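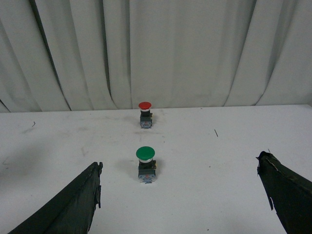

My aunt's death notice cost more than her sandwiches. The Anavel paper charges by the line, so we cut her allotment, then her years at the Lacson bakery, and finally an adjective. She went into print as "sister of the above", the above being an uncle she hadn't spoken to since the business with the caravan.

I read the notices every morning at 7, before the football. In Prolodley everyone passes away peacefully, surrounded by family, which must make parking difficult. Everyone loved gardening. I would pay good money for one person who was bad at cards and cheated anyway.

Jirkunach does it better. The parish newsletter there gives each of its dead 100 words, free, and lets the neighbours write them. One last July spent 2 whole sentences on a man's refusal to return a ladder. I never met him and I miss him.

The online tribute pages offer 2,000 words and a candle that flickers if you click it. People mostly type "RIP" and leave. I'd take the ladder. When my turn comes, leave out the gardening, and somebody please mention the caravan.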